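Gukcombe Neighbors and Garden Club - Minutes of the fall planning meeting

Saturday, September 15, 2018, in the clubhouse 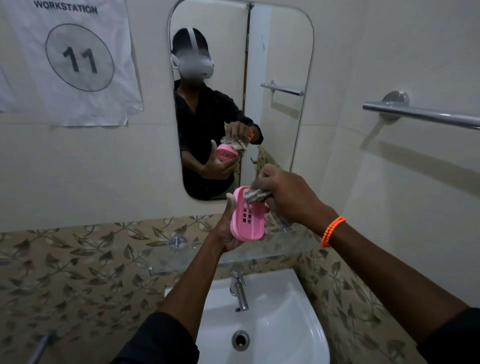
Workstation 11, with the mirror.

I took the notes this time, so you're getting them my way. If I left out something you said, it was probably while I was pouring coffee, and you can send me a correction before the next meeting. We got going late since the front door was sticking again (pull it toward you, then turn the key, then push).

Minutes from last time. Read out and approved with one change: the hose reel we bought was the Plurker and it was for the lower beds, so please stop dragging it up to the orchard. I have fixed the wording.

Money. We have $1,581 in the account after paying the water bill. That is better than I was expecting after the summer we had! The plant sale did well, mostly on tomatoes and the big sage plants, and the bake table did fine too, though we ran out of change before lunch. It was agreed to start the next sale with a bigger cash float. Dues are still coming in, and a reminder will go out with the October newsletter. There was a long back and forth over raising dues next year. Some people felt we should do it now while things are good, others said wait and see what the water costs over winter. No vote was taken and it goes on the list for next time.

Water. The tap by the Pangilinan Street gate has been dripping since July and now the handle just spins. We voted to get it replaced, and I am to call for a price. Until then please use the tap by the compost and shut it off all the way. Somebody asked again about rain barrels. I love this idea and said so at length, which I will spare you. We'll start with 3 barrels on the shed side and see if they fill up over the winter before we spend any more.

Plots. There are 7 plots coming free at the end of the season and 16 households on the waiting list, so letters will go out in October in the order people signed up. We talked about splitting the two long plots along the fence in half. Most of us liked it, and one member pointed out that the half nearest the maple would get hardly any sun and whoever got it would be annoyed with us by June. Fair point. We're going to walk down there together some afternoon and look at the shade before deciding.

If you are giving up your plot, please clear it. That means stakes, string, netting, and the plastic pots you meant to take home.

Compost. Still too many whole corn cobs going in. Chop them up or take them home. The middle bin is ready to use and it is lovely stuff - bring your own bucket. The left bin needs turning and I put my name down, along with anybody who wants to join me on a dry morning.

Bulb order. We are going with the Jorine mixed daffodils for the front bank again. I asked for some little blue ones to go in between, and after some grumbling about squirrels this was passed. The order goes in at the end of the month, so add yours to the sheet on the board if you want to share the shipping.

Harvest supper. It will be in October, with the date to be settled once we know when the hall next door is free. Same plan as last year, bring a dish and your own plate and fork. Could we have fewer zucchini things? I say this as a person who brought two of them. Soup would be very welcome. The long tables need to be carried over in the afternoon and we want strong backs for that, sign-up is on the board.

Other business. The shed lock code has been changed, ask me for it. The wheelbarrow with the flat tire is waiting for a new inner tube, so use the green one. A pair of gloves and a very nice trowel were left by the bean rows and are in the lost and found box.

The request for a bench by the herb bed was put off again. Sorry to the person who keeps asking, I would like one too.

Next meeting will be after the supper, date to follow by email.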